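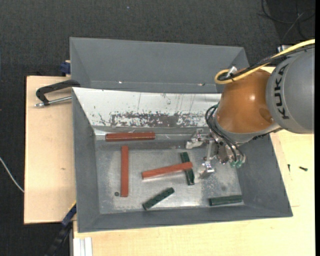 Parts Sorting and Bin Packing Operative (part-time, fixed term)

Jurnesard Components, Unit 5, Mabaso Trading Estate

Reference: 479

Summary

Jurnesard supplies cut and painted bar stock to makers of display stands and light shelving. Bars are held in grey bins, sorted by colour and length, and packed to order. We wish to appoint two operatives to the packing area for a fixed term beginning in September. The post is for 20 hours a week, worked over mornings, with a start time of 7.30 am. Wednesday is the main dispatch day and attendance on that day is required.

Duties

Take bars from the incoming bins and sort them by colour. Red and dark green are the current stock colours. Mixed bins are normal on arrival and must be separated before packing.

Check each bar for length against the gauge fixed to the bench. Bars outside the tolerance on the order sheet go to the reject rack with a yellow tag.

Inspect painted faces under the bench lamp. Chips at the cut ends are acceptable up to 2 mm. Chips elsewhere are not.

Pack bars in Trilleo sleeves, side by side, 50 to a carton. Do not pack bars crossed over one another.

Enter the carton number, colour and quantity in the stock record at the time of packing, not at the end of the shift.

Report bins with flaking paint or raised edges. Paint flakes transfer to the bars and are a common cause of returned goods. Scuffing of the bin floor is expected in use and need not be reported.

Wipe down bins and benches and vacuum the floor at the end of each shift. The packing area is carpeted in part, and loose flakes are to be removed from the carpet daily.

Essential requirements

Able to tell red from dark green reliably under indoor lighting. A short colour test forms part of the interview.

Able to stand for most of a shift and to lift cartons of up to 12 kg from bench height.

Able to read an order sheet and keep a written record that another person can follow.

Willing to wear the gloves and safety shoes supplied.

Desirable

Earlier work in packing, picking or goods inward.

Use of a steel rule and a fixed gauge.

Familiarity with the Britar stock system. Training is given over the first two shifts to those who have not used it.

Terms

Pay is at the site hourly rate for packing staff, stated in the application pack. Holiday accrues from the first day. There is a paid break of 15 minutes in each shift. The term is six months and may be extended by agreement. Parking is available at the rear of the unit; the front bays are kept clear for deliveries.

How to apply

Application packs are held at the Jurnesard front office and can be collected on weekdays between 8 am and 4 pm, or sent by post on request. Return the completed form with the names of two referees, one of whom should be a recent employer or tutor. Quote reference 479 on the form and on the envelope. CVs sent without a form will not be considered.

Interviews take place on site and last 40 minutes, including the colour test and a sorting exercise with one mixed bin. Applicants who need changes to the bench height, lighting or seating should say so on page 2 of the form.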